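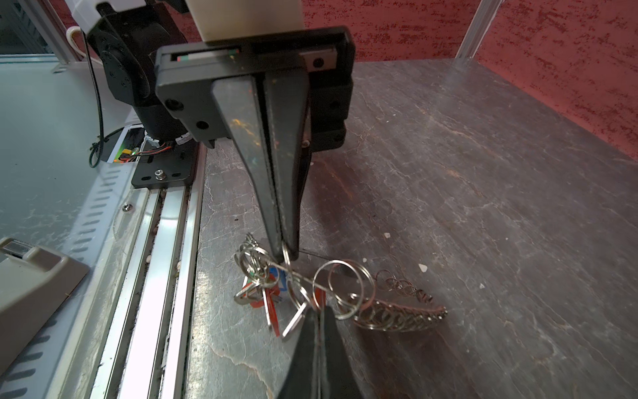

Keys and key rings on the floor.

Blog About Archive Contact
Blog > Everyday Security > Two-factor stuff
Posted in May by Nic Aodha

So I finally did the thing I've been telling my whole family to do for years, and turned on two-step login for every account I own. It took most of a Saturday and two pots of coffee.

First I had to find out what I even had. I exported the list from Wullico, my password manager, and it came to 489 logins. 489! I would have guessed maybe a hundred. There was a forum for a bread machine I gave away, three different photo printing shops, and a travel site called Tralside that I used once to book a ferry. I deleted as many as I could before I even got started on the security part, and boy, do some places make you work for it. Tralside wanted me to send an email "explaining my decision." (My decision is that I don't take the ferry anymore.)

Then came the choice between text message codes and an authenticator app. I went with the app wherever they let me. Text codes are a lot better than nothing, but if somebody talks your phone company into moving your number to their SIM card, the codes go to them. My bank only does texts, so texts it is, and I grumbled the whole way through the setup.

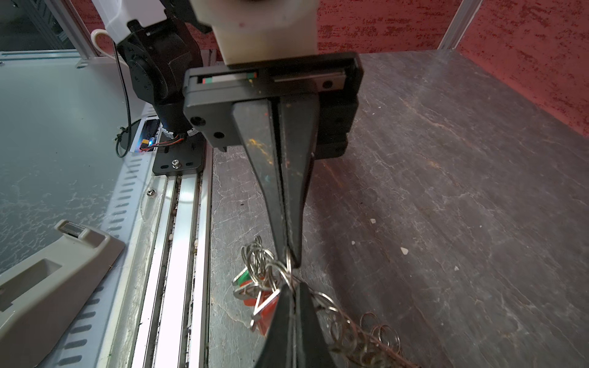 The part I want to nag you about is backup codes. Most sites hand you eight or ten of them when you switch this on, and it's so tempting to click past that screen. Please don't! A couple of years back I dropped my phone in a lake and was locked out of my email for nine days, which also locked me out of everything that sends its reset links to my email. I print mine now. They live in an envelope in the filing cabinet, behind the car insurance, and there's a second set at my sister's house.

I also changed my main password to a long silly sentence, and after that I did the router, which was still using the one printed on the sticker. I'm a little embarrassed about that one.

Still to do: the old laptop, and whatever is going on with my kid's game accounts.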